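Workshop robot back at work after three weeks of dropping things

The gripper at Nullik's small sorting cell is back in service this month, having spent most of September letting go of whatever it was asked to hold.

The cell, which picks up paper tags and light plastic parts and puts them somewhere else, had been blaming its software. So had everyone else. Anneli Partanen, who looks after the machine, reinstalled the control program 3 times before unscrewing the housing and finding a wire that had worked its way out of its connector.

"It was a good program," she said. "I've got to know it very well."

The repair took 23 minutes. The paperwork is still going.

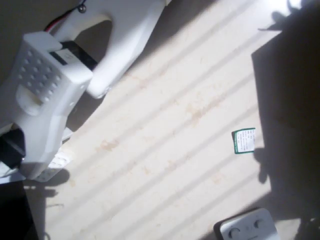

The gripper over a ridged panel, with a green-bordered tag further along. Its red and black wires run up from the top of the assembly.

Partanen has since added a wiring check to the start of each shift, and another after every 200 picks. Eero Pesonen, who runs the morning shift, described the new routine as "a tug and a look" and said it had been well received by the people who don't have to do it.

A replacement wiring harness is on order from Vendus, whose first delivery was the right part in the wrong length. Until the second one turns up the old harness stays in, held by a new clip and — at Pesonen's insistence — a cable tie in the company colour.

The software remains at its latest version.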